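Jastbridge Domestic Handling Program
Progress report to Drustby, work package 4: operating rules and safe practice
April 26, 2023

Status

The draft operating rules for humanoid platforms in furnished rooms went to all project partners in March. Tavesico returned comments on the stop provisions. Bakos returned comments on cable routing and record keeping. Both sets have been merged and the draft now stands at revision C.

Work since the last report

A total of 129 supervised runs were logged under revision B. Of these, 20 were stopped by the operator before the task ended. Each stop was assigned one of four codes: grip, balance, cable or intrusion. Cable stops formed the largest group, and clause 7 was rewritten on that basis.

Clause 7 now requires that the tether leave the robot from the rear and that any cable crossing the floor be noted on the run sheet, with its route. The earlier text asked only that cables be "managed," which two sites read in different ways.

Clause 9 covers raised standing surfaces. The platform must be inspected before each session for movement at the joints and for loose boards. Foot placement near a front edge is permitted only when the task plan calls for it. The minimum edge distance is still open. Jastbridge proposed 100 mm, and Tavesico asked for test data before accepting any fixed value.

Clause 11 covers two-handed work with garments. One hand carries the load at the hanger and the other may steady the fabric. The carrying hand does not release until the operator confirms that the garment is supported. Zippers, cords and linings are listed as snag points.
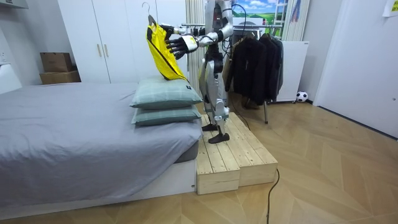

Bakos objects to the confirmation step in clause 11, on the grounds that it puts the operator's attention on a screen at the moment it should be on the robot, and asks for a spoken confirmation to be allowed instead. The point is accepted in principle. Revised wording will be circulated with revision D.

Deviations from plan

The operator refresher module is behind schedule. The slides are complete but the assessment sheet depends on the final stop codes.

Next period

Close the edge distance question in clause 9. Issue revision D to partners. Repeat the cable checks at the second site under the new clause 7. No change to the budget is requested.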